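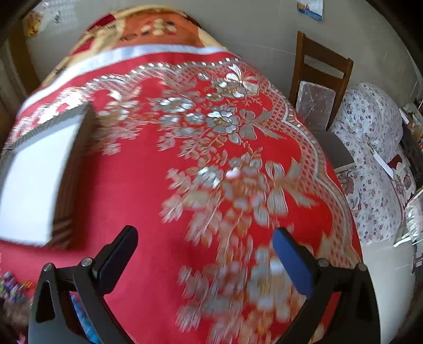 I've been at Elik for 11 years, most of them packing small stuff, hair things and beads and kids' bracelets, and in August they put in the Skostden line at our Rutstead building. It sorts and boxes around 2000 orders a shift, so my old bench is pretty much gone. What I do now is handle the odd jobs the line can't, and a lot of that is teaching grippers. Try it on a busy cloth like this red one with the silver flowers and bows all over it, and you'll see how much your own fingers were doing for you!
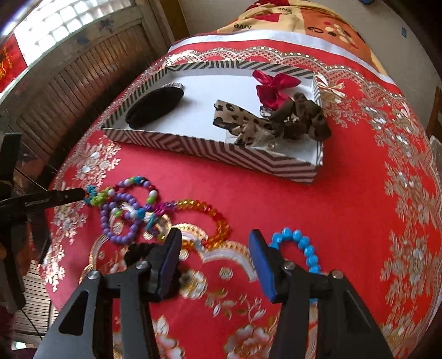
Beads are the worst, by the way. I used to scoop up a tangle without thinking – now I plan every pinch. My wrists feel better than they have in years (no more tape gun), but I do miss the talking. We were 17 on packing and now we're spread over two floors, and lunch is quieter.
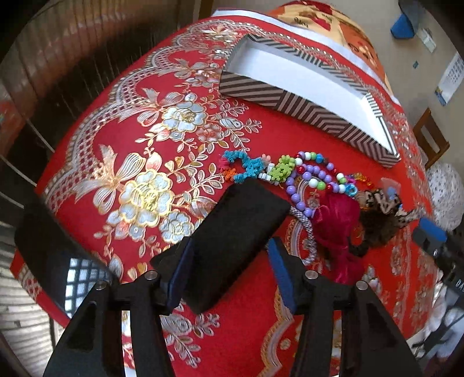
The pay stayed the same, which I'll admit I was worried about. They want a second line from Vaněk next year, and I've already put my name down for the training. Some of the others haven't made up their minds yet – I get it, I went back and forth all summer too.

November 2018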